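The **Enley Tabletop** is a robot arm kit sold for light handling work such as sorting, folding and moving household goods. It is made by Stoden, which sells it as a set of parts with a control box, and is offered with an optional setup service run by the dealer Lustgate. The kit is used mainly by small workshops, colleges and test labs.

## History

Stoden began work on the kit after buying the drawings of an earlier arm from Tóth, a maker of packing machines. The Tóth arm was built to be bolted to a factory floor and was too heavy for a normal table. The design team, led by Mehwish Malik, kept the joint layout and replaced the base, the wiring and the control box. The first kits went on sale in September under the name Enley One. The name was changed when the second version came out.

## Design

The arm has 6 joints and can be mounted upright on a bench or hung from an overhead frame. Hanging leaves the whole table free for the goods being handled, and most buyers choose it. The overhead frame is sold separately.

Power and data run through cables outside the arm. This makes them easy to replace, but they need to be tied back before the arm is run at full speed. The gripper is held on by four screws and can be changed without taking the arm down.

## Use

Stoden supplies a set of practice tasks with the software. The basket tasks are among the first in the set and cover picking up a basket by the rim, placing one beside another, and stacking. Woven baskets are harder to grip than plastic bins, as the rims are uneven and the sides can give under pressure. The manual advises a plain cloth under the goods. 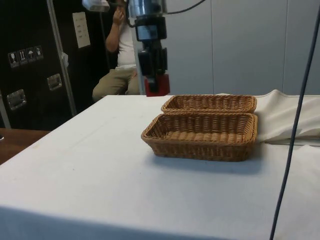 *Arm and gripper over a table with two wicker baskets.*

Cloth tasks come later in the set and include spreading, folding and placing a towel in a basket. These need slower settings, and the manual lists separate grip values for thin and thick cloth.

## Versions and price

The kit is sold in two versions. The standard version costs $2,249 and includes the arm, one gripper and the control box. The extended version costs $2,759 and adds a second gripper, a longer cable set and a carrying case. Both come with 3 years of software updates.

The Lustgate setup service is priced by visit. It covers mounting, a first check of the joints and a half-day of training.

## Reception

Early buyers praised the short setup time and the clear manual. Complaints were mostly about the outside cables and the noise of the control box fan. A quieter fan was fitted to later units, and owners of the first version can order it as a spare part.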